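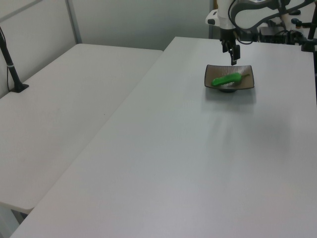 14 January 2019

Gripper comparison, Bisgaard fingers vs. the old Plultton pair. Asger Kjærgaard and me on the arm, Clunavent controller, same white table as before.

What a good session! I came in expecting to spend all of it on cabling and we ended up with a full set of runs on both pairs of fingers, plus time left over to mess with the cameras.

Task is the one we settled on in December: toy vegetable to dish, then dish to table, back and forth. We kept it to the green ones, the pepper and the cucumber. They look like cousins but they ask for quite different things. The pepper is fat in the middle and wants to roll away as the fingers close. The cucumber is glossy with ridges all over it, so the pads only really touch on the high spots, and if you come in with the force too low it slides down through your grip very gracefully and you stand there watching it go.

Force setting is in raw counts on this controller (Asger still wants it in newtons, I've stopped arguing). Started at 831, left over from last time, and both finger sets managed the pepper there. Cucumber was shaky with the Plultton pair. Went up to 900 and it settled right down. The Bisgaard fingers were happy with either one, and I didn't have to touch the approach height at all.

Full runs at 900, 20 picks per object per finger set:

Plultton, pepper: 18
Plultton, cucumber: 15
Bisgaard, pepper: 20
Bisgaard, cucumber: 19

The one Bisgaard miss was my own fault, I nudged the target with my sleeve on the way to the stop button and didn't reset it. Asger says it counts. Fine, it counts.
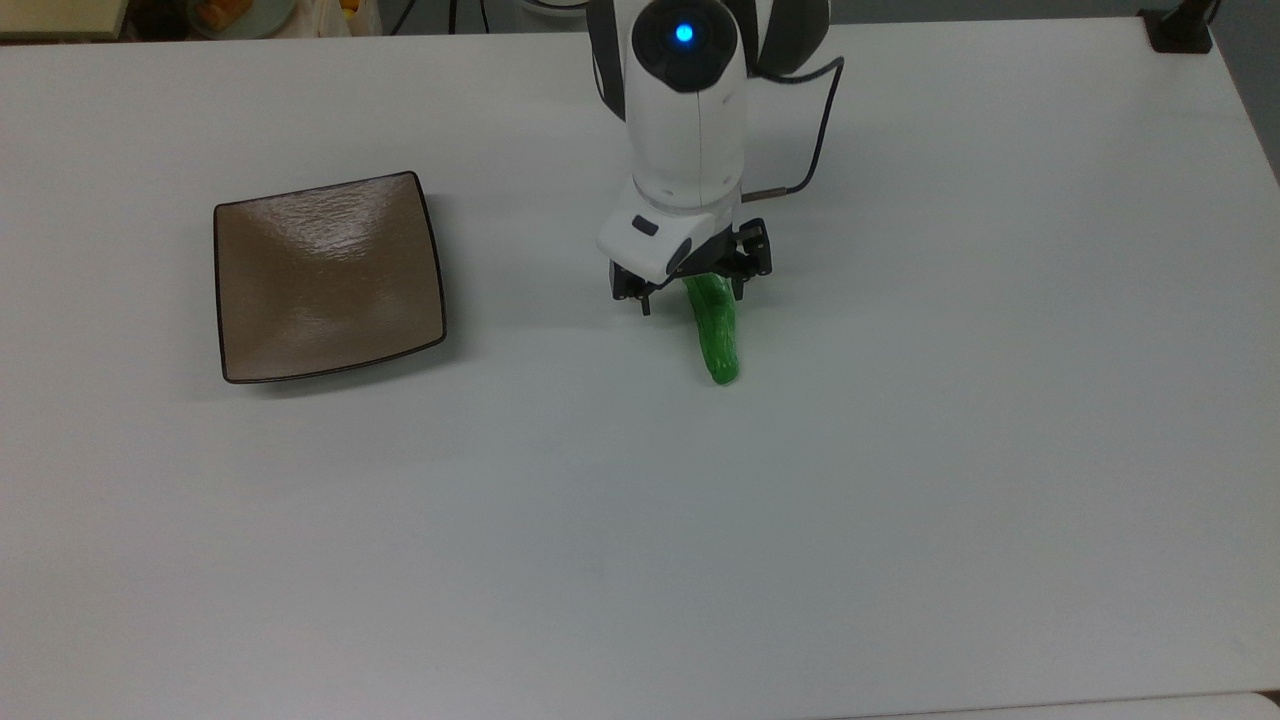
Grasping the cucumber near one end is still the hard case. With the other end down on the table it pivots as you lift, and by the time you're over the dish it has swung enough that the tip catches the rim. Two ways around it: grab closer to the middle, or lift slower for the first bit. I tried the slow lift (100 on the speed slider for the first stage, then back to normal) and it looks much calmer. Only did a handful that way so I'm not writing down a rate.

The dish is harder than I gave it credit for, too. Square, shallow, and the corners flare up, so a release point that's fine over the center is a little low if you drift toward a corner. Raised the release height and the knocking stopped. The shiny glaze also throws highlights from the ceiling lights, and the Barneo depth camera really doesn't like that — there's a hole in the depth right where the inside of the dish should be. Color is fine. For now the dish position comes from color only and we take the height from the table plane, which works because nobody is going to stack dishes on us this week.

Wrist cable: watch it. The loop is long enough for everything we did, but past a half turn of the wrist it gets tight at the connector. Added a joint limit in the config, commented, with my initials. Please don't take it out to make a demo look nicer, Asger.

Swapping fingers takes four screws and the small hex key, which lives in the lid of the Bisgaard box now. Put it back there!

Still to do:
- slow first stage lift as a proper condition, both finger sets
- Plultton with fresh pads. The ones on it are worn smooth at the tips, so the numbers above may be unfair to it
- matte spray on a spare dish, see if the depth hole closes up
- ask Clunavent if the count-to-newton table exists for this firmware. They promised one by March

Bisgaard fingers are staying on the arm overnight. I can't wait to try them on the round stuff.

Last updated: 14 January, evening, added the cable note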